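Mattress protector
By the Penside editors
7 September 2023

A mattress protector is a removable layer placed over a mattress and under the sheet. Sellers say it guards against spills, sweat, dust mites and wear. Some of these claims hold up better than others.

Covers fall into 2 main groups. Quilted pads are stitched through a soft filling and add a little comfort. Coated covers have a thin plastic film on the back that blocks liquid – and, many buyers complain, air. Makers describe the film as breathable, though the word has no fixed meaning on a store label.

Claims about allergies deserve more doubt. A zippered cover that closes on all sides can keep mites away from the sleeper. A pad that covers only the top leaves the sides open, and it is hard to see how it could do the same job. The brand Stitex has sold both kinds under the same "allergy care" name.

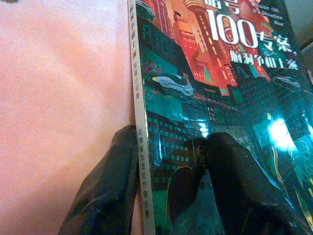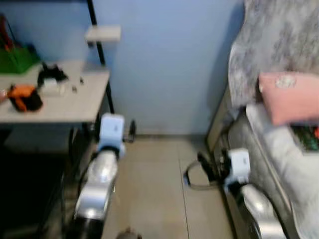
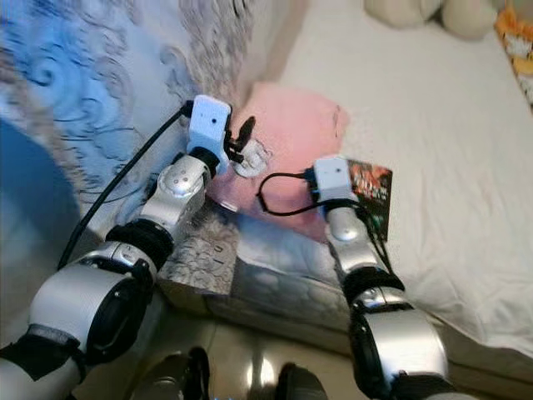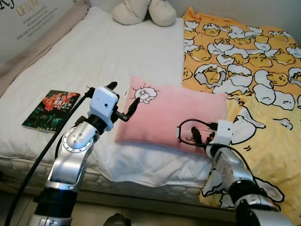
Quilted cover beside a yellow printed blanket.

Washing advice is just as uneven. High dryer heat may crack a coated backing, and a cracked cover looks fine until something is spilled on it. Warranties often require a protector, a rule that happens to sell protectors. Claims of a ten-year life are seldom backed by published tests, and the term "hotel grade" means whatever the seller wants it to mean.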